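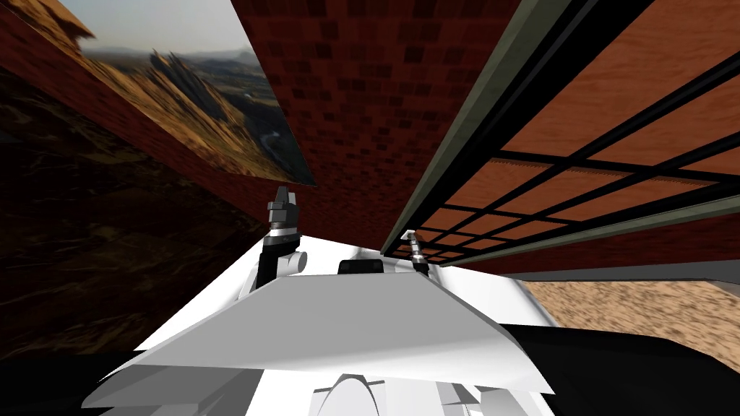 Try the robot in the simulator before you pay for the robot. If you only take one tip away from this page, I'd like it to be that one, and I say it as somebody who did it the other way round the first time and ended up with an arm that couldn't reach the back half of my workbench.

My shop is a one-car garage with a long bench, a drill press and too many coffee cans full of screws. I've been saving for a two-armed machine to do the dull stuff (sorting hardware, holding the other end of things, handing me clamps), and I've got a few habits now that have kept me from doing anything silly with the money.

Measure first, shop second
Write down the depth of your bench, the height, and how far it is to the shelf you use most. Then look at reach figures. Sellers love to quote reach with the arm stretched straight out, and no arm does useful work like that! I knock a good chunk off whatever they print.

Play with it for free
Most makers will let you run a simulated version at home. I spent a whole Thursday evening with the Pledimura one and had a ball. Don't worry if the walls and floors look strange or the colors are odd, you're there to see how the arms sit in front of the body and whether they get in each other's way. Swing both of them across the middle a few times. If they tangle on screen they'll tangle over your bench.

Look at it from the robot's side too
I skipped this with my first one. A wide body panel out front eats into the view of whatever is sitting close in, so check how near you can put a part before it disappears. Mine goes on the list as "blind strip" and I mark it on the bench with masking tape.

Budget for the bits
The quote I got from Jilex was $2,605 for the pair of arms, secondhand, and I very nearly said yes on the phone. Then I added it up properly. Another $300 for grippers. Another $257 for a stand, cables and a decent power strip. Ask whether the grippers are included, and ask in writing.

Get 3 quotes
Mine came from Jilex, Pesthorpe and Asamoah. Pesthorpe was slow to answer but sent a full parts list with prices, which I loved. Asamoah offered to hold the price until December, so I had time to sell my old table saw.

Ask about spare fingertips
They're the part that touches everything, so they're the part that gets chewed up. If a shop can't tell you what a replacement set costs, keep looking.

Leave floor space
Tape the footprint on the floor and live with it for a week. I kept walking through my tape with a sheet of plywood under my arm, so the stand is going by the window and the shop vac is moving to the other corner. Still haven't worked out where the coffee cans go.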